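Torutthorpe Robotics Board > Arms and End Effectors > Parallel grippers for small knobs and handles

kurau_bench
Posted July 19, 2026

I'm comparing two parallel grippers on the same arm and would like opinions before I commit to one for the rest of the year. The task set is a toy kitchen: turn a stove knob, open and close the oven door, open the cabinet by its vertical handle, lift a small pot out of the sink and set it on the burners. Oluwaseun Igwe wrote the task list and I run the trials.

Gripper A is the stock hand that came with the arm. Gripper B is the Wanine, longer stroke, softer pads, and a wider body. Control is the same for both, teleoperated first and then replayed.

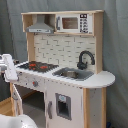
Kitchen with the oven door open, gripper at the left front corner of the counter.

So far A is better on the knobs and B is better on the pot. The oven door is a tie. The cabinet handle is bad with both. The pads slip down the handle once the door starts to swing, and then I have to regrasp.

Questions: has anyone used the Wanine on thin vertical handles, and is it worth printing custom fingers for A before I spend more time on B?

park_ro
Ro-un Noh here, from the Park lab. We had the Wanine for most of February. The pads are fine on anything round. On a flat handle they roll. We glued thin rubber sheet over them and the rolling stopped, but the pads got thick enough that we couldn't get behind some handles anymore. I'd print fingers for A.

tendon_dan
I disagree with that. Custom fingers are a time sink. You print one set, it flexes, you print another, and by then you've changed the thing you were comparing. If the point is a comparison, leave both grippers as shipped and write down where each one fails.

kurau_bench
The point is partly a comparison and partly that I need something that works by fall. I can do the stock runs first and print fingers after. I've got 5 tasks and I'm not going to drop the cabinet just because it's annoying.

One thing I should have put in the first post is clearance. The upper shelf sits over the counter, so anything going for the burners or the sink has to come in under it or from the front. I approach from the left with the wrist tipped down.
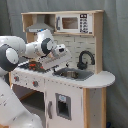

With A I can hold that pose and still rotate the wrist enough for the job. With B the wider body means I have to back the elbow off, and I run into a joint limit sooner. I can get around it by moving the base, but then the right side of the kitchen is a long reach.

lowpass
Where are your cameras? When we did a similar setup, half of what we blamed on the gripper was the operator not being able to see the fingertips. A wide hand blocks the view from behind. Before you decide that B is worse at the knobs, try it with a wrist camera.

kurau_bench
One fixed camera off to the side and one on the wrist. The wrist view is okay with A. With B the fingers fill a lot of it when they're closed. I had put that down as a minor point but maybe it isn't.

tendon_dan
It isn't minor. If the operator can't see the contact, your demos are going to be slow and full of corrections, and the replays will carry that along. I'd score it as a fault of B.

park_ro
Or move the camera. It's a mount problem, and the gripper shouldn't get charged for it. We put ours on an offset bracket and could see past the fingers fine.

tendon_dan
And then your bracket hits the shelf. He just said clearance is tight.

park_ro
Ours was on the outside of the wrist, away from the shelf. It depends which way he approaches. From the left it should fit.

lowpass
Cycle life might matter too. What are you planning to run?

kurau_bench
4000 grasps on each, spread over all the tasks. I'm not through the first batch yet, so I can't say anything about wear. I do check the pads at the end of every session.

On the cabinet door, I tried pulling along an arc instead of straight back and it slipped less with A. Haven't tried that with B. It could be that my path was the main problem and the pads were second.

park_ro
That would fit with what we saw. Try it with the force limit lowered a bit too. We were squeezing hard enough to push the handle out of the pads.

kurau_bench
Will do. Plan is stock A and stock B on the same arc path, lower force, then the offset bracket for B. Fingers for A come after that if the handle still slips. I'll post the numbers in this thread.

tendon_dan
Keep the bracket runs in a separate table.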